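Section 4. Replacing the Control Knob on the Broser 194 Wall Heater

4.1 General

This section covers removal and replacement of the control knob on Broser 194 wall heaters supplied through Uncombe. It applies to heaters with the standard front plate. Heaters fitted with the Conceição tamper-resistant cover are dealt with in Section 6.

The work may be carried out by the owner or by the building's maintenance staff. Any work behind the front plate must be done by a qualified electrician.

CAUTION: Switch off the heater at the circuit breaker before starting. Turning the knob to OFF does not disconnect the supply.

CAUTION: The front plate stays hot after use. Allow 20 minutes for it to cool.

4.2 Parts and tools

Replacement knob, complete with spring clip
Small flat-blade screwdriver
Soft cloth
Masking tape

Do not use pliers on the knob or the shaft. Damage caused by pliers is not covered by the warranty.

4.3 Removing the old knob

1. Turn the knob counterclockwise as far as it will go. This is the OFF position.

2. Place a short strip of masking tape on the plate next to the pointer and mark the pointer's position in pencil.

3. Hold the knob with one hand on each side and pull it straight toward you. Do not rock it up and down.

4. If the knob does not move, fold the cloth and place it against the plate. Rest the screwdriver on the cloth and ease the knob outward a little at a time, working from opposite sides.

5. Check that the spring clip has come away with the knob. If it has stayed on the shaft, slide it off by hand.

NOTE: Older knobs were fitted without a clip. The shaft is the same, and the new knob and clip may be used on it.

4.4 Fitting the new knob

1. Wipe the shaft with a dry cloth. Do not apply oil or grease.

2. Press the spring clip into the slot inside the new knob, with the open end of the clip facing the plate.

3. Line up the flat side of the shaft with the flat side of the hole. The pointer should now agree with the pencil mark.

4. Push the knob on firmly until it clicks. There should be a gap of 2 mm between the knob and the plate – if the knob rubs, remove it and check that the clip is fully seated.

5. Turn the knob through its full range and back to OFF. Remove the tape.

6. Restore power at the circuit breaker and select the lowest setting. The indicator should light within 13 seconds.

If the indicator does not light, return the knob to OFF, switch off the breaker and refer to Section 9, Fault Finding.

4.5 Care

Clean the knob with a damp cloth only. Solvents and scouring powders will remove the markings. In shared buildings, inspect the knob for looseness every September, before the heating season, and after every 500 hours of use.

Replacement knobs may be ordered from the Brosetgate parts counter. Quote the heater model and the serial number printed inside the lower cover.

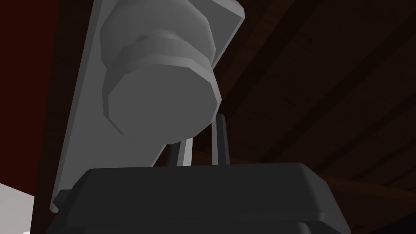 Figure 4-1. Knob and plate, general view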